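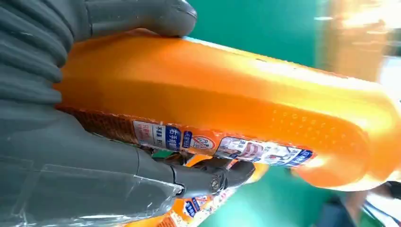

Brevon, the shared program of small art galleries, will return this December with a larger group of participants and a new section for sculpture and objects made from everyday materials. The program lets galleries from outside the city show their artists in the rooms of local galleries for one month, without paying for a fair booth. Visitors to the new section will meet works that begin with very common things, of the same family as a bright orange plastic bottle lying on its side, and they will be invited to look at such things for longer than they normally do at home. The section is named Plain Goods and it will be held at Kaczorowski, the gallery that also hosts the opening evening.

News > Culture > Galleries > Press Releases

14 shares | 3 comments

The first edition of Brevon was a small one, made between friends who already knew each other's artists. For the second edition the organizers received 386 proposals from artists and galleries, and they have chosen work by 80 artists. The selection was made by Jayanthi Iyer, director of the program, together with the curator Kristof Dewulf.

"We did not look for one theme for everybody," said Iyer. "Each host gallery has its own character, and we asked the guests to think about the room where they will be placed. Some of them changed their proposal completely after they saw the floor plan, and I was very glad about this."

The host galleries divide the rent and the cost of transport with their guests according to the size of the space which is used. Every guest pays the same basic fee, and sales belong fully to the gallery that represents the artist. A guest gallery may send one member of staff for the complete month, or it may ask the host to receive visitors in its name. In the first edition most of the guests preferred the second solution, and the organizers have now written a short common agreement so that the duties are clear from the beginning.

Among the guests is Himis, a gallery which works mainly with textile and paper. It will present new wall pieces by Divya Rajan, who dyes long strips of cotton and sews them together by hand. Govness will bring a group of drawings by Taha Ezzat, made during his travels by train, and also a table of his sketchbooks that the public can open and read.

Kylie Waaka, who is responsible for Plain Goods, has asked the artists to deliver their works with a written list of all materials. The lists will hang on the wall in the place of the usual labels.

"When a work is made from things which people know, they often ask first what it is made of and where the artist found it," said Waaka. "I think these are good questions, so we put the answer where they can see it."

The program expects up to 4000 visitors during the month. Entrance is free in all the galleries, and a printed map with the addresses will be available at each one of them. The opening evening begins at 6 p.m. at Kaczorowski and continues in the other spaces until 10 p.m. Guided walks in English start every afternoon at 3 p.m. and pass through five of the galleries. Places on the walks are limited and should be reserved through the host gallery where the walk begins.

Journalists who wish to visit before the opening, or to speak with the artists, may write to the press desk of Brevon. A list of works and prices can be sent on request.

14 shares | Leave a comment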